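# Flolix spare parts data card

April release, by the Flolix list maintainers

Flolix is a plain-text list of 1710 fasteners and fittings that people keep in jars. It grew out of the Flotach hardware catalogue, whose colour codes we have kept, including the two that are both called grey.
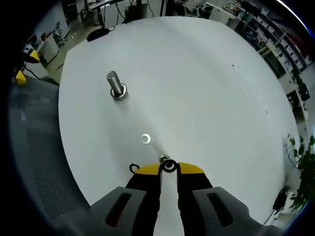
## Contents

One row per part: name, thread, finish, source. Washers, rings and spacers share a category, a decision we defend less loudly every year. A small dark ring with a shiny inner rim and a hexagonal nut lying just behind it get separate rows, however often they travel together.

## Known problems

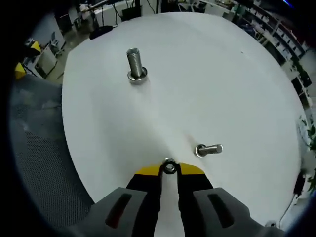 Thread sizes from the Güler sheets were typed in by hand, and 300 of them are still in inches. Please don't fix these in bulk. The last bulk fix gave us a wood screw a metre long.

The Elley rows have no finish recorded. "Silver" is a guess and should be treated as one.
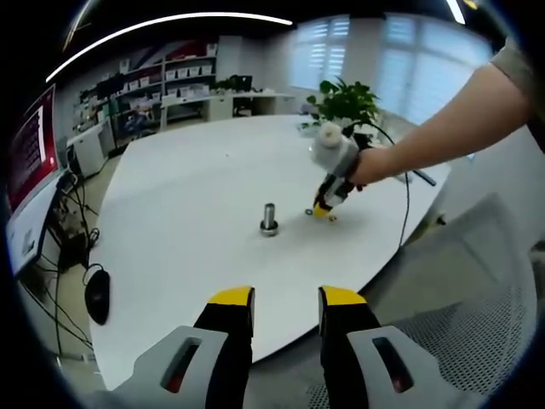
## Adding rows

Send no more than six rows at a time, sorted by thread. Measure each part twice, on a surface where you'll find it again. A large white table with a smooth, matte top is fine, though a rounded edge won't stop anything that rolls.

Contact: use the issues page | © Flolix | Back to top

6 comments · 11 shares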